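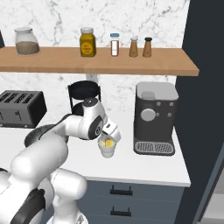

Chapter 4: Paper Weight and Grain

Reading time: 2 minutes

The weight of a sheet is stated in grams per square meter. Text stock for books is commonly near the low end of the range, and cover board may reach 300. Weight does not determine thickness. Two sheets of 113 grams can differ in bulk if one has been calendered more heavily.

4.1 Grain direction

Fibers align with the travel of the paper machine. A sheet folds cleanly along the grain and tends to crack across it.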